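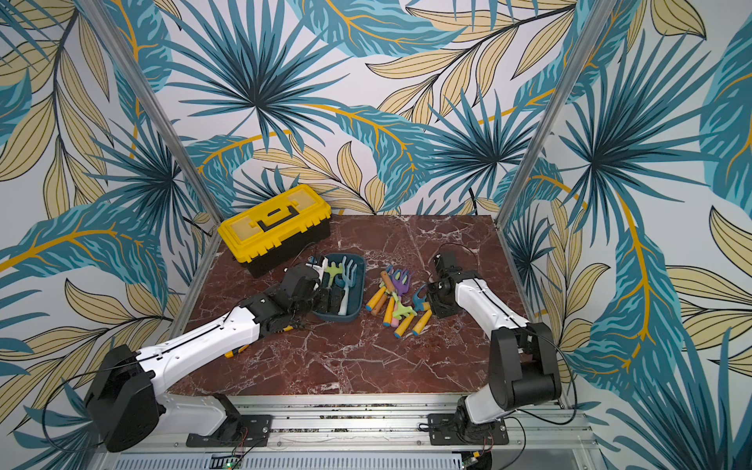

July, getting on for ten at night

I am not convinced that sorting the garden things counts as gardening. The Flomer newsletter says a tidy kit makes you go out more, and I have read that sort of claim before, usually from people with trays to sell. Still, the yellow toolbox is out, and the little light green hand rake and the white fork with the light blue tines have a teal tray to themselves. Very smart they look too. I give it a fortnight.

The trouble is the box. Everything I own for outdoors is meant to live in it, and I never trust a box with little compartments in the lid. They fill up with string and bent labels — and then you need a second box for the string. I have 2 of those already, both from Prukeo, both full of I don't know what.

Then there is Wencombe. The allotment list there has moved up 2 places since spring, which at this rate will see me digging in my old age. Until then it is pots by the back step, and a fork that size will do for pots. Whether it will do for the clay under the hedge I doubt very much.

Rain again after supper. Did not go out. Must ask for the Siqueira bean seed before it all goes, though last year's came up thin and the slugs had most of it.

Recent entries
The compost thermometer, a waste of money
Slug pellets made of wool
Ten days without a hose

Posted in July by the author
2,656 visits
Contact | Copyright | Back to top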